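Nhung Quan has finished the main shoot for Pendale, her second feature for Larnix, and is now cutting it. "We had 70 pages and 15 nights," she says. The night exteriors were completed in July.

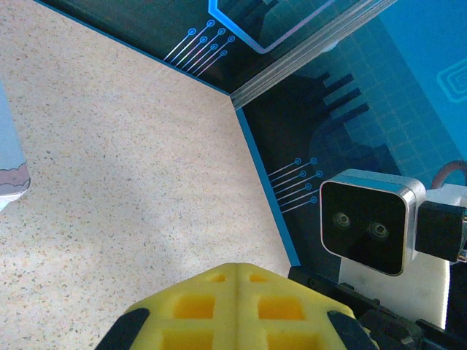 The sound mix comes next. Quan is recording the score with the composer Lý, who asked for a small string section. The title sequence is still open – she wants thin light-blue circuit lines, each ending in a small ring, on near-black. "It has to read at phone size," she says.

Isent will handle the release.

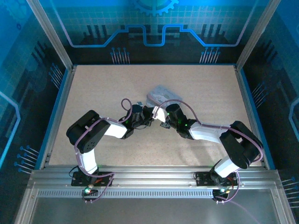
A first cut is due on a Tuesday, and Quan expects to lose two scenes from the middle. "They play well alone. They slow the second half."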